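05/02/2019

赛季过了大半，趁这个礼拜轮空，把前面的事情记一下。去年我也想记，拖到夏天，结果连对谁输了几局都要翻成绩单。今年提早一点。

先交代一下我们打的是什么。地区乒乓球业余联赛，我们队在第三级，主场在 Ildale 的社区体育馆，队名就叫 Ildale 二队。一队在第一级，跟我们平时不同时段训练，互相认识，但说不上熟。每场比赛双方各出三个人，九场单打，最后一场双打，一共10分。不管前面打成什么样，10分都要打完，所以有时候八比一了还得再打双打，对方已经有人在穿外套了，也得打。

我们队报名四个人：Nimal Bhattacharjee、Sandamali Begum、Sajib Howlader，还有我。队长是 Nimal，他管排阵和订场地，我管记分表和比赛用球。四个人轮三个位置，每场有一个人休息，一般休息的那个人也会到场，帮忙翻分。客场就不一定了，看谁愿意坐车。

上半赛季我们赢多输少，排在第四。第三和第四差一场胜利，前两名升级，所以理论上还有机会，实际上要看 Hostau 那边什么时候掉链子。他们到现在只输过一场，输给 Masance。

## 开季

开季前我换了一次胶皮。反手原来那块用了两个赛季，边上起毛，拉球的时候拿手指摸过去是滑的。换的是厚一档的，同一个牌子同一个型号，按理说区别不大。头三个礼拜我反手全部出界，后来把拍面压低一点，慢慢找回来，但是发力的时候还是不太敢。第一场对 Masance 二队，我三场单打输了两场，都是输在反手接发球。对方那个左手的老先生发侧下旋，短，落点在我中间偏反手。我一搓就高，他就上来一板打死。打到第三局我才想起来可以用正手去接，已经晚了。

Sandamali 那天三场全胜。她是横板，两面反胶，打法很直接，上手就快。她的问题在体力，第四局第五局脚步就慢了，但那天没有一场打到第五局。Nimal 赢了一场输了两场。双打我和 Sandamali 配，输了。总比分五比五，平。

平局在我们这个级别算一分。我个人觉得那场应该赢，记在这里，免得以后又忘了。

第二场主场对 Mondal。Mondal 是一个挺小的俱乐部，在一所学校的体育馆里打，他们队里 Dilruba Bandara 以前是我们俱乐部的，搬家以后转过去了。她打长胶，防守，站得很远，对我们几个的习惯一清二楚。Sajib 对她打了四十多分钟，五局，最后一局十五比十三输掉。馆里别的台子都收了，就剩他们一张。Sajib 打完坐在长凳上换鞋，换了很久。

不过那场总分我们赢了，七比三。

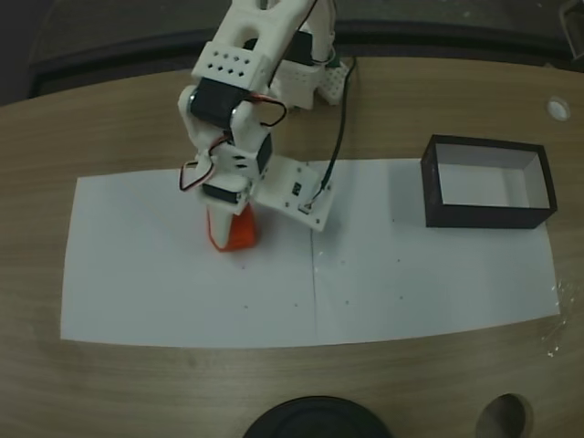 *白色机械臂，白纸，橙红色的小物件。*

## 训练

今年训练改成每周两次，以前是一次。第一次是队内自己练，第二次跟青少年组错开，他们六点半下，我们七点上。青少年组的教练是 Moushumi Khan，她有时候下课不走，站在旁边看我们打，看到不对的就说。她说话比较直。第一次看我发球，说我抛球抛得太靠后，球落下来的时候人已经歪了，这种发球裁判要是较真，还可能判遮挡。我回去拿手机拍了一段，确实歪。

后来我就每次提前二十分钟到，单独练发球。一筐球，先发反手位短的，再发正手位长的，发完自己捡。练发球很无聊，但是见效快。十一月以后我靠发球直接得的分明显多了，尤其是对那些平时只在自己俱乐部打的人，他们没见过我发的那个逆旋转。见过两局就能适应，所以我尽量留到八平以后才用。

Moushumi 还教了我们一个接发球的练法。两个人，一个只管发，不许第三板进攻；另一个接发球之前要先喊出是上旋还是下旋，喊错了，接过去也算输。刚开始喊错很多，Sajib 干脆每个都喊下旋，命中率居然不低。练了一个月以后，我看旋转比以前早一点，至少不会等球过网了才开始想。

步法也练，练得少。年纪摆在那里，Nimal 的膝盖不好，跳不了，多球练习他只做两个点的。我做三个点，做完一组要扶着台子站一会儿。以前看别人训练写“三组，每组两分钟”，觉得两分钟有什么，自己做一次就知道了。

## 球台和网架

接下来这段是给俱乐部里新来的人写的，因为上个月有两个人问过我，我口头讲了一遍，讲得也不好。 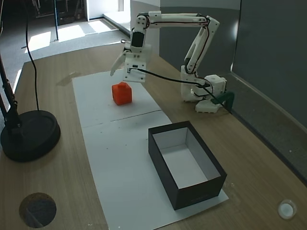
主场比赛摆台子归主队，开赛前四十五分钟必须摆好，客队到了要能热身。我们馆里的球台是折叠的，两个人推，推到地上的标线再放下来，先放一边再放另一边。放完看一下中间那条缝，缝两边要平，不平就调脚。最容易出毛病的是网架。我们有弹簧夹的，也有拧螺丝的，弹簧夹的那种用久了会松，打着打着就歪过去。装的时候要把夹口整个推进去，咬住桌沿，上下都贴实，就像上面照片里那只深绿色的夹子夹在桌边那样，贴着边，别只夹住一个角。装好以后拿手按一下立柱，晃的话就拿下来重装。网高用量网尺量，中间量一次，两头各量一次。尺子在记分表的盒子里，用完放回去。上次有人把它带回家了，那天我们是拿身份证和一把直尺凑合量的。

网绳的松紧也要看。太松了，擦网球会直接掉在自己这边；太紧了，球会弹得老高。标准的检查办法是把量网尺挂在网中间，看网的上沿往下走多少。我们没有那么讲究，拿手指压一下，两张台子手感差不多就行。客队队长有权要求重新量，Masance 的队长每次都要求，所以跟他们打的时候直接先量给他看，省时间。

灯也提一句。馆里的灯分四组开关，靠窗那组要单独开，开了以后要等几分钟才会全亮。冬天打比赛，请先开灯，再推台子。

地板有一块是滑的，在二号台靠门那边。已经报修过，没有下文。现在我们的做法是比赛前拿拖把拖一遍，把拖把靠在墙边，谁觉得滑就自己再拖。Sandamali 会在鞋底踩一下湿毛巾，很多人都这样做，效果能撑几个球。

## 客场

客场比较麻烦，主要是路。这个级别的队分布得很散，最近的 Mondal 二十分钟就到，最远的要开两个半小时。上个赛季结束我把车上的里程减了一下，光是打客场，加上有一次跑错地方，一共2858公里。这个数字我念给队里人听，他们不太信，我把本子拿出来给他们看了。油钱是四个人平摊的，停车费谁开车谁出，后来改成也平摊。

跑错地方的那次是去 Hostau。Hostau 有两个体育馆，一个新的一个旧的，名字只差一个字。赛程表上写的是旧馆，导航给的是新馆。我们到了新馆，里面在打手球，门口的人说乒乓球从来不在这里打。再赶过去，迟到十五分钟，按规定迟到超过三十分钟才判负，所以没事，但是没有热身。那场打得很难看，二比八。今年我在赛程表上把地址全部手写了一遍，包括从哪个门进。

今年去 Hostau 是十二月，没迟到，输了四比六。比去年好很多。我对他们的一号打到第五局，九平的时候我发了一个长的，他没动，得分；十比九我又发了同样的，他侧身一板直线。后来又丢了两分，十比十二。回来路上我一直在想那个球，要不要换个短的。Nimal 说换短的他也准备好了，他那一步侧身是骗我的，前面早就看我往哪边站了。这个我不确定，下次再打才知道。

那天 Sajib 打得好。他赢了他们的二号和三号，都是三比一。他今年的正手比去年稳，去年他每一板都想打死，打五个丢三个；今年第一板拉过去，先看对方怎么回。我问他是不是专门练过，他说没有，就是手腕疼了一阵子，发不了力，只好这么打，打着打着觉得也行。

Hostau 旧馆很冷，这个大家去之前要有准备。球在冷的地方弹得低，胶皮也发硬。我们后来学乖了，拍子放在包里，包里再塞一条毛巾裹着，轮到自己才拿出来。他们自己人都穿着长袖坐在场边，一看就是习惯了的。另外他们那里的咖啡是免费的，放在裁判桌旁边的保温壶里，自己倒。

## 双打

双打我们一直弱。去年十场输了八场，今年到现在四胜四负，还行，但主要是排阵的功劳。

去年的排法是谁状态好谁上，结果每次搭档都不一样，跑位全乱。我和 Nimal 都是右手，打完都往同一边让，撞过两次，有一次他踩了我的脚，我休息了一个礼拜。今年固定下来，Sandamali 和 Sajib 一对，我和 Nimal 一对，看哪一对三个人里能凑齐就上哪一对，凑不齐再说。Sajib 是左手，跟 Sandamali 一左一右，让位顺得多。

我和 Nimal 这一对，后来商量了一个办法：打完以后往后退，画一个圈绕回来，不往旁边闪。刚开始记不住，一紧张就又闪到旁边去了。我们拿没有球的时候练，两个人空着手绕圈，旁边青少年组的小孩看着笑。练了几次以后好一些。

发球的暗号也定了，在台子下面用手指比，一根短的，两根长的，握拳是逆旋转。Nimal 老花，有时候看错，一比赛就眯着眼往台子底下看，对手早就看出来我们在比暗号了，但是看不到比的什么，也没关系。

双打接发球有个地方我以前理解错了。单打我接短球喜欢搓，双打里搓过去，对方是另一个人来打，他有时间准备，搓得再短也会被挑起来。Moushumi 说双打接短球尽量摆得更短，或者直接挑到发球那个人站的方向，让他们两个人互相挡。第二个办法比较阴，很好用。我们一月主场打 Mondal 以外的那支学校队，就靠这个拿了第三局。

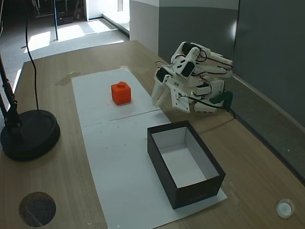
## 一月到现在

一月打了三场，两胜一负。

第一场主场，对 Masance 二队，就是开季平的那个队。那位左手的老先生又来了，还是侧下旋短球，还是那个落点。我这次从第一局就用正手接，接得不怎么样，但至少没有高球给他打。前两局一比一，第三局他开始发长的，我吃了几个，输掉；第四局我也发长的给他，他步子跟不上，赢回来；第五局十一比八。打完他跟我握手，说我比秋天那次聪明了。他七十出头了，还这么打，我挺服气。

那天总分六比四。Sandamali 又是三场全胜，她今年到现在单打只输过三场，我没有专门去查别的队，但在第三级应该排得很靠前。俱乐部有人说她下个赛季会去一队。她自己没提，我也没问。

第二场客场，输给联赛排第五的队，四比六。那场 Nimal 感冒，本来该我休息，临时换我上，我下午才知道，包里连干净的球衣都没有，穿的是训练的那件，颜色跟队里不一样。对方队长看了一眼，没有计较。规则上是可以计较的，所以这里也提醒一下自己，车后备箱里放一件备用的。我那天赢了一场，输了两场，输的两场都是零比三，没有什么好记的。

第三场对 Mondal，客场。又碰到 Dilruba。这次 Nimal 把 Sajib 排到二号位，避不开她，三个人都要跟她打，只是先后不同。Sajib 排在最后一个，前面我和 Sandamali 先打，他坐在旁边看。我输了，一比三。对长胶我总是忍不住发力，一发力球就往下掉，下网。Sandamali 三比二赢的，赢得很累，打完喝了一整瓶水。

轮到 Sajib，他基本不拉，全部慢慢托过去，托到 Dilruba 的中路，等她回一个高一点的再打。一个来回能打二十多板。场边有人看得打哈欠。计时的那条规则（打到一定时间要换成轮换发球）差一点就用上了，裁判都把秒表拿出来看了。最后 Sajib 三比一赢。他跟 Dilruba 握手的时候两个人都在笑，然后她请我们所有人去馆门口的小店吃了薯条。她说她在 Mondal 训练时连个像样的对手都找不到，问我们周二还是周四方便，她想过来蹭台子。Nimal 说哪天都行，反正我们这边总有人请假。

总分六比四，我们赢。

## 规则上的两件小事

都是今年碰到的，写下来备查。

第一件，擦边球。我们这个级别没有专职裁判，双方轮流出人坐裁判。有一局我的球擦了边，对手说是侧面，我说是上沿，裁判是他们的人，没看清。没看清就该重打，我们重打了，我丢了那一分。当时有点不舒服，回去想想，我那个位置也看不清楚，离得比他还远。以后碰到这种，自己没有百分之百把握就别开口。

第二件，换拍。有一个新来的队员问，比赛中间胶皮破了能不能换拍。可以换，要给对方和裁判看过。但是不能因为打得不顺手就换。上个赛季有人第三局换了块拍子，说是胶皮边上裂了，对方拿过来看，就是指甲盖大小的一块翘边，吵了十分钟。所以我建议开赛之前自己把边贴好，护边胶带很便宜。

## 器材，顺便记一下

球今年涨价，一盒贵了不少。俱乐部统一买，比赛用三星的，训练用一星的。一星的有些不圆，放在台面上转一下就看得出来，不圆的挑出来给青少年组练多球用。踩扁的直接扔，之前有人拿热水烫，烫鼓了以后弹得很怪，别再烫了。

我的拍子，正手那块还能撑到赛季结束。反手这块现在用顺了。洗胶皮用清水和海绵就够，洗完盖膜。我以前用过专门的清洗剂，泡沫那种，没觉得有什么不同，也许是我打得还不够好，感觉不出来。

鞋子要换了。右脚前掌磨平了，二号台那边本来就滑。我脚宽，室内鞋不好买，试了三双都夹脚，最后可能还是买原来那双，换个颜色。

Sajib 买了一台小的发球机，放在家里车库，一分钟能出几十个球。他叫我去试了一次。落点固定，旋转也固定，练反手拨球可以，练接发球没什么用，因为看不到人的动作。车库太短，退两步后背就顶到架子了。他打算春天把架子挪走。

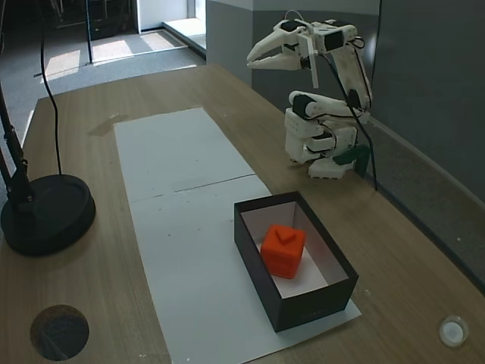 *夹爪张着，朝左。*

## 接下来

三月之前还有三场，两个主场一个客场。客场是去 Masance 一队，他们赢过 Hostau，在自己家打又特别稳，我估计不好打。主场的两个队上半赛季我们都赢过，一个七比三，一个八比二。

三月最后一轮在主场打 Hostau。要是到那时候我们还在第三或者第四，那场就有意义。排阵 Nimal 还没定，他想让 Sandamali 打一号，Sajib 打二号，三号在他和我之间选。按这个赛季的胜率，我比他高一点点，但是他对 Hostau 的三号赢过两次，我没赢过。我跟他说让他上，我翻分。他说再看，到时候膝盖怎么样还不知道。

训练方面，我自己列了要练的：反手接侧下旋短球，还是要练，总不能一辈子绕正手；对长胶不发力，找 Dilruba 练，她来了正好；八平以后发什么球，要提前想好，别站在那里现想。最后这个 Moushumi 也说过我，说我局末发球之前擦汗擦得特别久，一看就是没主意。

另外，四月有俱乐部内部的单打比赛，名单贴在更衣室门上了，想打的自己写名字。去年我第二轮碰到一队的人，十几分钟就打完了，然后在旁边翻了一下午的分。今年抽签改成分组循环，每个人至少能打三场，这样好一些。报名费跟去年一样，交给 Nimal，别交给我，去年我把信封放在洗衣机里洗过一次，纸币倒是都还能用。

下一场的记分表我已经打印好了，放在包的侧袋里。球还剩两盒，够用。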